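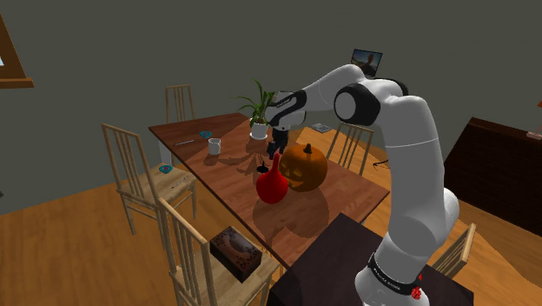 Simulated view of the Borholm cell, with the gripper above the red test piece and the pumpkin alongside.

Clenbridge Publishes Setup and Care Procedure for Borholm Table Cell

TIMSTEAD, 19th October — Clenbridge today published the full setup and care procedure for Borholm, its simulated single-arm table cell. The procedure covers the placing of the arm, the zeroing of the joints, the gripper settings and the checks to be made between long runs. It replaces the short notes issued in April.

Borholm has a white arm mounted on a dark table that adjoins a longer wooden one. Objects to be picked are laid out on the wooden table within reach of the gripper. Users of the earlier notes told the company that small errors in the base position were hard to find once a run had started, and that most of them showed up first as a gripper closing a little to one side of its target.

The new procedure starts with the base. The arm is set on its mount, the base position is locked, and the joints are driven to zero one at a time before any object is loaded. The gripper is then opened fully and its width compared with the stored value. If the two differ, the finger limits are reset and the joint check is repeated from the beginning. There are 12 checks in all, and a first setup takes 39 minutes.

"People were going straight to the gripper when something looked wrong," said Fiachra Coughlan, who maintains the cell at Clenbridge. "Nine times out of ten the fault was lower down. We put the base first and told them to leave the fingers alone until it was right."

After setup, the cell is run for 500 cycles and then stopped for inspection. The operator reviews the contact settings on both finger pads, checks the linkages for overlap and reloads the table layout from the saved file. Objects should not be nudged back into place by hand in the editor, as this leaves the saved layout and the live one out of step.
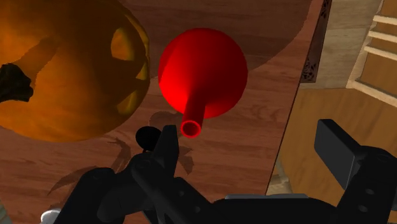
Open gripper fingers at the table in the Borholm simulation. The finger check is made with the gripper open.

Repairs are handled in a separate section. A gripper that fails the width check twice is removed from the arm and loaded again from the master copy — editing a damaged one is no longer supported. The same applies to the wrist. Joint housings may be replaced singly, but the zeroing step has to be done again each time.

The procedure was tested at Mac Carthaigh, where four operators worked through it on separate machines. Their comments led to a rewritten section on finger limits and a shorter log sheet.

The procedure and log sheet are available to all Borholm users from the Clenbridge support page. Existing layouts will load without changes.

Press contact: Clenbridge Press Office, Timstead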